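Gripper and Wrist Camera Comparison, Bedroom Tasks: Gallery
April 4, 2026
29 shares | 3 comments
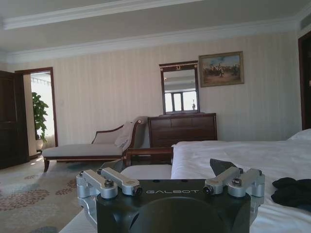 Fatima Okonkwo wrote back after the first draft of these notes that pad angle matters more than closing force on fabric, and that any comparison listing force alone should be thrown out. Pad angle is therefore given first in the notes below.

Wrist view, gripper marked GALBOT on the top face. Machined linkages on both sides, dark hex bolts at the joints. The tip of the right pad is against the white bedding, with a pile of black clothing on the sheets beside the right linkage.

Introduction

The comparison covers two wrist camera mounts and two arm controllers, tried on soft goods in a furnished bedroom. The mounts are the Irkico short bracket and the Okura offset bracket. The controllers are the Bashir unit and the Sternside unit. The gripper was kept the same throughout, so differences in the notes come from the mount or the controller. Bench results from November are left out; they were taken on a flat table with a single cotton towel and do not carry over well to a mattress.

Notes on the view

The short bracket puts the gripper body low and central in the picture. This costs a good part of the lower image but keeps both linkages in sight, and an operator can judge opening width without reading the encoder. The offset bracket clears more of the work surface and loses sight of one pad when the fingers are nearly closed. For folding we prefer the short bracket. For picking small items off a shelf the offset bracket would be the better choice.

Exposure was locked for each run. With a bright doorway in view, automatic exposure darkened the near side of the bed on both mounts, and dark cloth lost its fold lines. Locking on the sheets fixed this at the cost of a blown-out window.

Notes on the pads

Fabric pickup was tried at three pad angles. The steepest took a single layer most reliably. The flattest tended to gather the sheet along with the garment. Closing force was changed separately and had less effect than we had planned for. Above the middle setting it only added creases.

Notes on the controllers

Both controllers ran the same 400 grasp attempts from the same start poses. The Bashir unit holds position more stiffly, and contact with a mattress shows up as a steady rise in motor current. The Sternside unit gives way sooner and needs a lower contact threshold, or it reports a touch late. Cable routing is simpler on the Sternside. Its connector faces the forearm and does not catch when the wrist rolls.

Stop distance was set to 300 mm from all furniture edges except the bed. Wood trim and mirrors gave false depth readings on both mounts, and we masked them by hand in the room map.

Logs are stored under run set 3213. Joint positions and motor current are in separate files and share a clock. Pad angle is recorded in the header only, so check it before merging runs. The next set will repeat the steepest angle with knitted fabric and a softer pad material.

Share this gallery
29 shares
3 comments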